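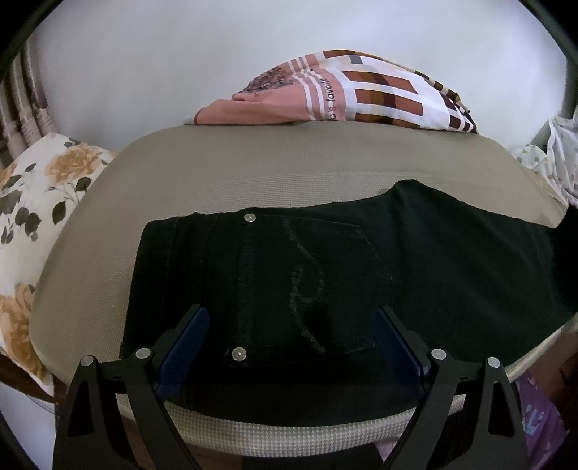 Black jeans on an ironing board, back pocket up.

Flodthorpe mine gets its lower ramp back

Wednesday, April 17, 2019

Crews at the Flodthorpe mine can drive the lower ramp again in June, 4 months after a slab of roof came down on it and ended a long argument over whether the roof was fine.

Kavari, the contractor, has put in 136 new cable bolts along 58 meters of ramp and sprayed the walls with a fresh coat of concrete. The old bolts had passed three inspections, the last of them on the Friday before the fall.

"They were very good inspections," said Giang Ngô, the mine's ground control engineer. "The rock hadn't read them."

Shift boss Cường Khúc said his crew has been taking the long way around through the Diệp drift, a detour he described as scenic if you like pipes. Signs on the ramp still say it will reopen in March.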